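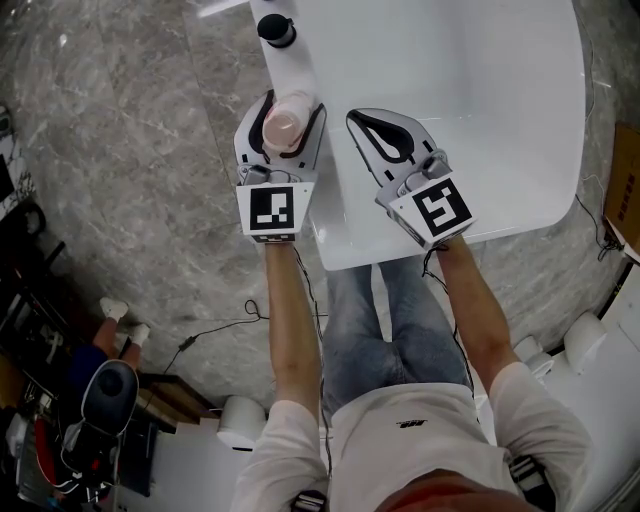 Figure 4. Small cup, held rim up, at the table.

4. Setting up the Mirix feeder for a single dog

Revised May 10, 2022
Written by Anel Radebe for Skornley Kennels, checked by Busisiwe Mofokeng

Read this section with the maker's leaflet open beside it. Where the two disagree, follow this one until you have done your own weighing. The leaflet says the feeder is ready to use straight out of the carton. We have set up several and would not trust any of them with a dog's dinner on the first day.

4.1 Before you start

You will need:

Kitchen scales that read in grams
The dog's own bowl
Enough of the dog's usual kibble to fill the hopper past the lower line
A pencil and the record sheet from the back of this guide
A dry cloth

Do not change the dog's food and the way it is fed in the same week. If the dog goes off its tucker you won't know which one to blame.

Note: The feeder takes dry food only. The carton shows a spaniel beside a heap of something that looks very much like stew. Ignore the carton.

4.2 Placing the feeder

1. Choose a hard, level floor away from the water bowl. Carpet lets the base rock, and a rocking base upsets the portions.

2. Stand the feeder with its back to a wall. A Labrador can shift it regardless, whatever is claimed for the "anti-slide" feet. If yours is a shover, use the wall bracket.

3. Run the cord behind the unit and clip it into the channel. No part of the cord should be within reach of a dog lying at the bowl.

4. Plug in and wait for the green light. Amber means the backup batteries are missing or flat.

5. Fit the backup batteries now, even if you don't expect to need them. They run the motor. They do not run the wireless, so the app will show nothing at all during a blackout, including whether the dog was fed.

CAUTION: Unplug the feeder and remove the batteries before putting your fingers anywhere near the paddle wheel. The lid switch is supposed to stop the wheel. On one of our units it didn't.

4.3 Setting the portion

The dial is marked in grams, which gives it an air of accuracy it has not earned. The wheel measures by volume. A light, puffy kibble and a small dense one will fill the same space and weigh quite different amounts, and the feeder has no means of telling them apart.

1. Wipe the chute with the dry cloth. New units often have a film of dust from the factory.

2. Fill the hopper past the lower line and close the lid until it clicks.

3. Put the dog's bowl on the scales and write down its weight. The big stainless bowls we use at Skornley come to 960 g empty, but weigh your own.

4. Turn the dial to 200 g and place the bowl under the chute.

5. Press and hold the paw button until the wheel turns. Tip this first portion back into the hopper. It is nearly always short while the chute fills.

6. Run a second portion, weigh the bowl again, and subtract the weight of the bowl. Write the result on the record sheet.

7. Repeat until you have a full column of results. If they sit close together but are all too high or too low, adjust the dial and go again. If they are scattered, the kibble is probably bridging in the hopper – see 4.5.

8. Mark the dial position with pencil once you are satisfied. The dial is easily knocked when you lift the lid.

Note: Repeat the whole procedure when you change brand, and again if the maker of your food announces a "new improved recipe". In our experience the improvement is often a different shape.

4.4 How much to feed

The app will offer you a figure. It asks for breed, age and weight, then produces a daily amount with great confidence. For Busisiwe's older setter bitch it recommended 334 g a day. She had been holding a good weight on a fair bit less for years, and the app had not asked whether she was desexed, how far she walked or what she was pinching from the cat.

Use the dog, the scales and your vet, in whatever order suits you. The chart on the food bag is a starting point. Bear in mind who prints it.

1. Enter the daily amount your dog is doing well on now.

2. Divide it into meals. The feeder allows up to 9 a day, though we can't think of an adult dog that needs them. Two suits most.

3. Set the meal times close to the ones the dog is used to.

4. Turn off "Smart Adjust". It alters portions according to the activity tag on the collar, and the tag counts scratching as exercise.

5. Save, then close the app and open it again to check that the times have stuck.

CAUTION: Do not use the feeder for puppies, for a dog on insulin, or for any dog whose meals have to be timed with medicine. Those dogs need a person there to see the food go down.

4.5 If the food does not drop cleanly

Bridging happens when kibble locks together above the wheel. It is worse with large triangular pieces and in humid weather.

1. Unplug the unit and take out the batteries.

2. Lift off the hopper and empty it.

3. Check for broken pieces and crumbs in the throat. Brush them out dry. Do not rinse the throat, as it takes a day or more to dry properly.

4. Refill to halfway only. A full hopper packs down under its own weight.

5. Repeat the weighing in 4.3.

Antwi sells a silicone agitator that fits over the wheel and is meant to cure the problem. We tried it through October and our weights were no steadier with it than without. It also collects grease. Clenura's deodorising disc, which clips inside the lid, does no harm that we could find, but a clean hopper doesn't smell in the first place.

4.6 Introducing the dog

1. For the first few days, feed from the machine while you are in the room.

2. Stay quiet when the motor starts. Some dogs leave at the noise and come back for the food. Leave them to work it out.

3. If the dog will not approach, run the portion before calling it in, and stand further off each time.

4. Leave the recorded voice message switched off. The leaflet says it comforts the dog. Most of ours searched the house for the speaker and ignored their tea.

5. Watch for pawing at the chute. A determined dog can loosen a few pieces, and will keep at it once that has worked.

In a house with more than one dog, feed them in separate rooms with the door shut. The collar recognition feature opens the lid for the right dog and then stays open long enough for the wrong one.

4.7 Before leaving the dog alone with it

Check each of these on the day:

Hopper at least half full and lid clicked shut
Green light showing
Dial on the pencil mark
Fresh water down, in a bowl that can't be tipped
Someone with a key who will call in daily and look at the dog

The last line stays on the list however well the feeder has behaved. The app reports that the wheel has turned – it has no idea whether anything came out, or whether the dog ate it.

For cleaning and storage, go to section 5.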